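Home Forums New Posts Members Search Log in
Forums > Home Builds > Arms and Grippers
Wrist cam on a garage arm, play food edition (long)
Started by kao_bench, April

kao_bench
ok so update on the arm. Moved it out of the spare room and onto the bench in the garage. Six joints, printed links, Kulteck servos on everything past the elbow. The two black fingers are the third version, a bit wider at the tips than v2. Wrist cam finally sits where it sees both fingers and whatever is between them.

Task is the toy sandwich. Plate on the left, clear tray on the right, green sheet under everything. Bread and ham go ok. Bacon is the problem. It's thin bendy plastic and it never hangs the same way twice. Grab it in the middle and it folds over, grab it near an end and it swings when the wrist turns. Tried slowing the wrist, helps a little. Run of 12 last night, bacon made it onto the sandwich in 2. Teleop, not a policy, so that's me being bad plus the arm being bad.

Questions:
- softer tips or grippier tips?
- anyone running closing force off servo current on the Kultecks? mine reads garbage under light load
- is the wrist cam enough or do I need one overhead

-- Yi-chun

vilmos_sz
Softer. Silicone pads, 2 mm, glued on. Hard printed tips on shiny plastic is asking for it. I had the same with play lettuce. And forget current sensing on hobby servos, the gearbox eats everything you want to measure. Just command a width and stop there.

fekete_works
disagree on the width thing. fixed width works until the part is folded, then it's double thickness and you're stalling the servo. cooked one that way. Use current but filter it hard and only look at it after motion stops

vilmos_sz
He's holding one strip of plastic, not a phone book. Add 1 mm of compliance in the pad and the fold doesn't matter.

kao_bench
she :) but yes. ordering pads tonight. How do you glue silicone to PETG tho, everything I have peels right off

vilmos_sz
Sorry! Silicone RTV, the tube stuff, rough up the print first with 80 grit and leave it overnight. Or print a dovetail and slide the pad in, no glue at all.

rjakab
Coming at this from the other side, I think the pick is your problem and not the tips. Where does the bacon start out? If its flat in the tray you're fishing for it between the ridges. Stand it up in a slot, or raise the tray more. My rig at the shop picks flat stuff fine now, and all I changed was the angle of approach, 30 degrees off vertical.

Also overhead cam yes. Wrist view is great for the last few inches and useless for knowing where you are.

kao_bench
tray is up on a wire stand already. Angle is a good idea, I come in dead straight every time out of habit

oluf_h
Overhead cam is a waste at this stage imo. One more cable, one more thing to calibrate, one more stream to sync. I did 394 episodes wrist only and was fine. If you can do it by hand looking only at the wrist feed then the data is in there. Can you?

rjakab
394 episodes of what though. You were stacking blocks Oluf. Blocks don't flop.

oluf_h
Blocks and one sock. The sock counts

fekete_works
the sock does not count

kao_bench
lol. To answer Oluf, sort of. I cheat and look at the real bench when I get lost. So maybe that's the answer right there and Réka is right. I have an old Nitari webcam in a drawer, will clamp it to the shelf and see

szilagyi_r
Different Réka here. What are you logging to? Don't do what I did, full res video to an SD card, it fell behind and I threw out a weekend of runs becuase the joint data and the frames were off by half a second. Check your sync before you record a lot of it. Clap test, tap the plate with a finger and look for the jump in both.

kao_bench
SSD, scripts are my own mess on top of Fumora. Haven't checked sync at all. Doing that first then. Goal is up to 3000 clean runs by summer, which my husband thinks is a joke

vilmos_sz
Do 50, train, look at it, then decide. Please don't record 3000 on tips you're about to replace.

kao_bench
fair. Pads first, then sync, then the webcam. Wrist view from this session below, old tips still on

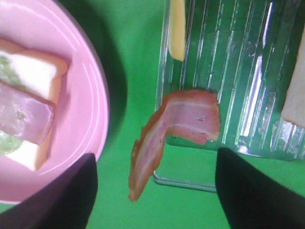 bacon between the v3 fingers, plate left, tray right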